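3.2 Folded form and shelf storage

Garments in the Flarkstead survey were grouped by the form in which they were stored. Of the 500 items recorded, 280 were kept folded, and the remainder were hung or rolled. T-shirts made up the largest share of the folded group. Participants were asked to fold each shirt as they would at home - no method was suggested - and the finished bundle was measured flat, before stacking.

Two forms were common. In the first, the shirt was halved lengthwise and then folded upward, which gave a long bundle with the sleeves inside. In the second, both sides were brought to the center of the back before the hem was raised. Bundles of the second kind were closer to a rectangle and kept their edges better when moved to a shelf. Dark shirts were measured on a white surface so that the outline could be read easily (Figure 4).

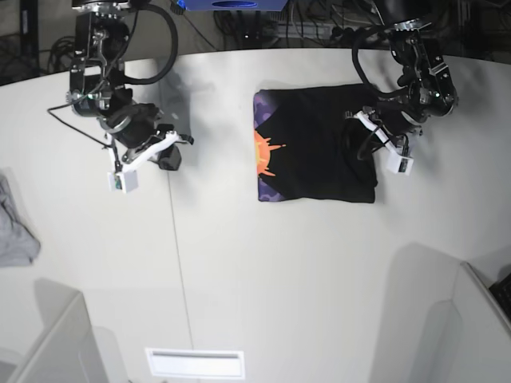
Adesuwa Nwachukwu
Research Associate, Household Textiles Group

Figure 4. Black t-shirt folded to a compact, nearly rectangular bundle, slightly taller than wide.

Height and width were taken at the longest points of each bundle. Loose corners were left as found - smoothing them would have changed the width. Stacking results are given in Section 3.3.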